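How to Clear a Pile of Empty Drink Bottles in One Go

If your place is anything like mine, empties gather wherever people sit down, and by the end of the week you have a small mountain of plastic. I love this job! It takes a few minutes and the difference is huge.

Start by getting every bottle onto one flat surface, all together. Don't carry them to the bin one at a time from different rooms. Once they're in a heap you can see what you have, and the sorting goes much faster. 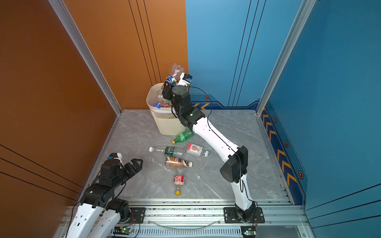
Next, pick your basket. A plain plastic wastebasket that's wider at the top than at the bottom works great, and pushing it into a corner keeps it from sliding when you drop things in. If you use a liner, fold a good few inches over the rim so it doesn't slump.

Now check each bottle for leftovers. Turn it upside down over the sink with the cap off, give it a shake, and put the cap back on. Juice is the one to watch - guava and anything else pulpy gets sticky fast, so those get a quick swirl of water too.

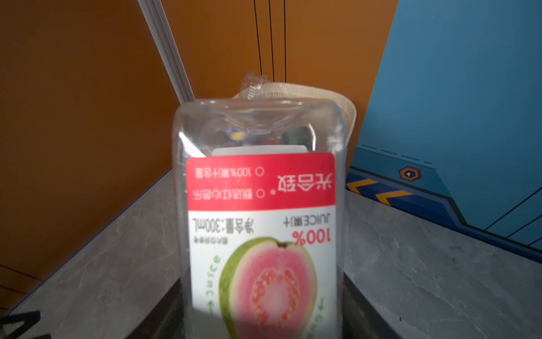

I leave the labels on. Our pickup takes them that way, but yours may want them off, so look at your town's page before you spend an evening peeling. Caps are the same story.

Then work from the top of the heap down. Bottles roll, and pulling one from underneath sends the rest all over (ask me how I know). Small ridged ones like Sprite are easy to grab around the middle. Long water bottles are better held near the neck.
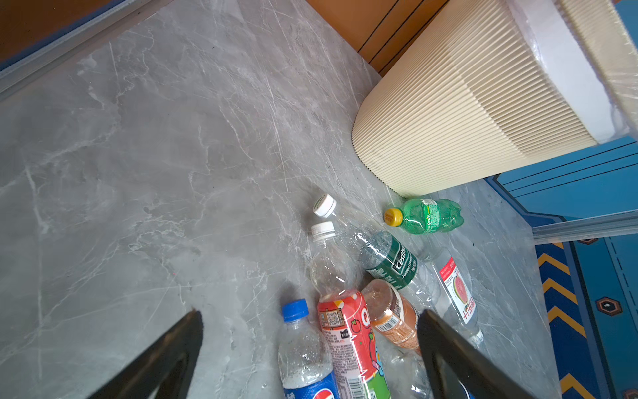 Nisreen Boutros

Drop the big ones in first, neck down, and let the short ones fill the gaps. You'll fit way more this way! If you're running out of room, squeeze the air out of the thin water bottles before you cap them.

Cans and cartons go to one side until the bottles are done. Ours go in two separate bags, and mixing them up just means digging them out again later.

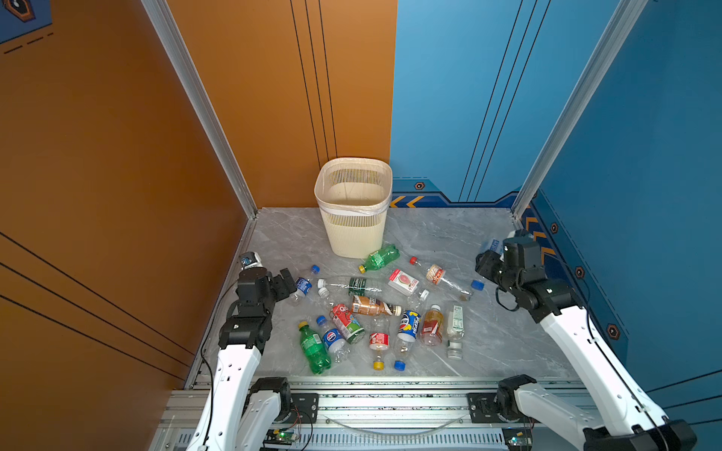 Last, wipe the surface with warm water and a drop of dish soap. Get the drips while they're fresh - dried soda takes real scrubbing. Tie up the liner, put in a new one, and set the basket back in its corner for next time.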